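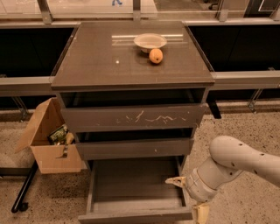

4.2 Drawer tasks

The Drinanlow kit is sold as ready for household storage, a phrase the Trollbridge brochure uses freely and defines once, in a footnote. We ran 27 trials on a three-drawer cabinet, using the vendor's stock policy and no tuning of our own. Figure 4 shows the arm at the bottom drawer, with the drawer open and empty.

Opening was the kit's better half. Closing went less well: in four trials the arm pushed the front panel at one corner, jammed the runner and reported success - a confidence we came to envy. Setup took roughly two hours, most of it spent on the license server.

Figure 4. Drawer task with the Drinanlow kit. The fruit and bowl remain on the cabinet top; the open carton is on the floor to the left.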